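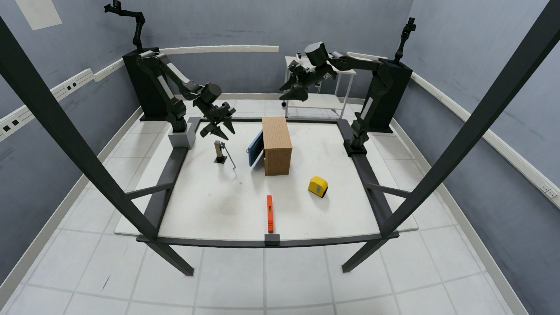

Kwok-wai Siu wrote in to ask whether the Purkwood hardwax oil goes over old varnish, and I'm sorry to say no, it doesn't! It needs bare wood to soak into. Sand back first, then oil, and you'll be fine.

Purkwood Hardwax Oil, clear satin, item 3113

I've been selling this one since we opened the shop and I still use it at home on pretty much everything (shelves, a bread bin, the stairs, my mum's sewing table). It's thin enough to brush on without leaving lines, and it brings the grain up lovely and warm without that orange look you get from cheap varnish.

Two coats is plenty for a cupboard. I do three on anything that gets cups put down on it. Leave it 15 minutes, wipe off whatever hasn't gone in, and go and do something else until the next day. Please do wipe it, though – Nusrat Niazi brought me a drawer front in April that was still tacky after a week, and all it wanted was a good rub with a rag. 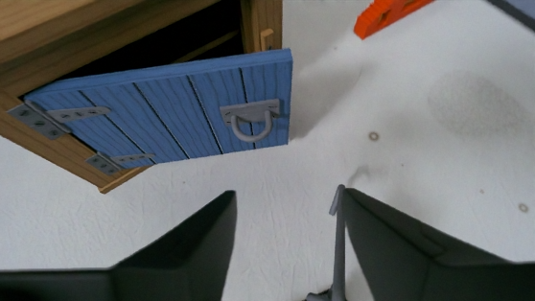

Wood-grain cabinet with a blue door.

If you fancy a painted door on an oiled carcass, do the paint first and let it harden properly. Oil that wanders on to bare wood stops the paint sticking, and then you're back to sanding. For colour I'd go for the Brodetel eggshell, which we keep in small tins, and a cheap foam roller does the flat bits nicely.

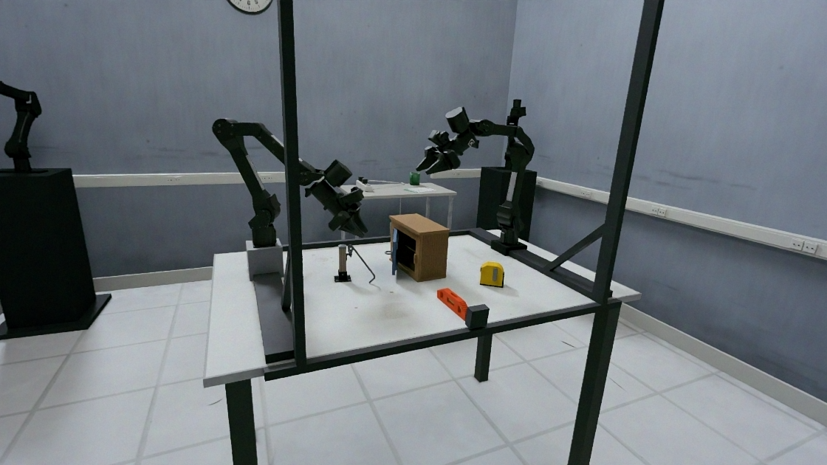 The rollers are on the same shelf as the brushes, by the way, and they wash out in warm soapy water if you catch them quickly. The oil doesn't, so you'll want white spirit for that. Lay your oily rags out flat outdoors to dry, never scrunched up in a bin, as they can heat up and catch fire.

Price is £35 a tin, lid opener included. Orders placed over the weekend go out on Monday. Lai-ching Yu packs them and she's very generous with the tape, so have scissors handy.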